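Dec 12, 2012

Started on the linen closet and the winter clothing this evening, one shelf at a time, top down. The closet is 100 cm wide with fixed shelves, so the only variable is the size of the folded piece. Anything wider than a third of the shelf wastes the space next to it. I had been folding to whatever width came naturally, and the result was two stacks per shelf with a gap on the right that filled up with socks.

New rule as of tonight: fold everything to the width of the cutting mat. Long edge first, then in thirds, then in half if it still stands too tall. Sleeves go straight back, no angle. Angled sleeves make a lump at the collar and the stack starts to lean after five or six pieces.

Began with the darks. Dark knits and dark cotton show every bit of lint, so they get done before the towels come out of the dryer and after the surface has been changed. I fold on top of a blanket on the bed. The bare comforter is too soft and the piece sinks into it while I am trying to square the edges. Fleece grips a little, and the bottom layer stays put when I pull the top one across. The disadvantage is that fleece also gives off fiber, and a dark piece will pick it up. The Fokeo roller takes most of it off in one pass. Its sheets are hard to start, and I lost 2 of them tonight to a tear that ran the wrong way.
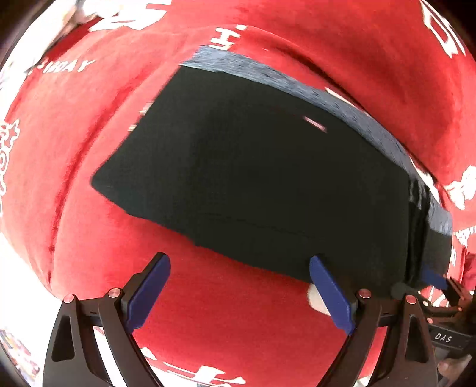
Bulk is the other problem. The layers pile up at one end of the fold, and if that end always faces the same way the whole stack tilts. I now alternate, thick end left, thick end right, and press down with the forearm between pieces. Tested with the cutting mat laid on top as a level. Much better than last winter, when I was restacking every Sunday.

Ran the washer on cold for the second load. Switched to the Jiltell powder last month after the liquid left marks on the pillowcases. Dose is by line on the scoop and the first line is plenty for a half load. The box says 500 g and I have gotten further into it than I expected by this date. Will note when it runs out, probably in January. No residue so far on anything dark. The rubber seal on the door still needs wiping after each cycle or it smells by the next morning.

The storage bags from Uvine arrived. They are flat bags with a zipper on three sides and a clear panel on the lid. The zipper is decent. The panel is stiff and cracked slightly at one corner while I was unfolding it, so I taped it from the inside. Summer things went into the first bag and filled it completely. The second is for the spare blankets and will not close unless the air is pushed out first – kneel on it, zip from the far corner, then the long side last. Total spent was $173 with the shelf liner and the Pillai baskets, more than I wanted, but the old cardboard boxes had gone soft at the bottom and one had split along the seam.

Measured the baskets against the lowest shelf. They fit with the handles folded in and do not fit with the handles up. One for gloves and scarves, one for belts and the things without a category. The liner has to be trimmed at the back left, where the pipe comes through. Used the kitchen scissors and regretted it. They need sharpening anyway.

Not done: the top shelf, the coats, the bag of single socks. The fitted sheets are done badly and I am leaving them. Hung the damp wool over the rack in the hallway with the heater on low. Turn it before breakfast. Also buy roller refills and check whether the liner comes in a wider roll.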